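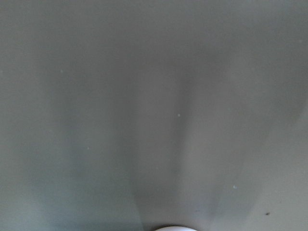
Katona Wool Felt by the Meter, Sage
Article no. 3842

Katona felt is a pressed wool felt for sewing, for table covers and for lining of drawers and instrument cases. We sell it from the roll in our shop Gultier, and every order is cut by hand by Enikő Kerekes.

The felt does not fray, so the edges can stay without a hem. It cuts well with normal fabric scissors - for long straight lines a rotary cutter is better.

Width of roll: 17 decimeters
Minimum order: one meter
Longest piece without a join: 10 meters
Composition: wool with a small part of viscose

Color can be a little different between two dye lots. If you need more felt later for the same work, please write us the lot number from the label. The lot we are cutting now is 607.

Care: brush it dry, or wash by hand in cold water with wool soap. Do not put in the dryer. Please expect that the felt becomes around 10 percent smaller at the first wash, so wash before you cut the pattern.

Orders which come before noon are sent on the same day. Cut pieces we can not take back, but we send a sample for the price of the stamp.

Questions about large quantities: Silviu Manole, in the shop until 5 p.m.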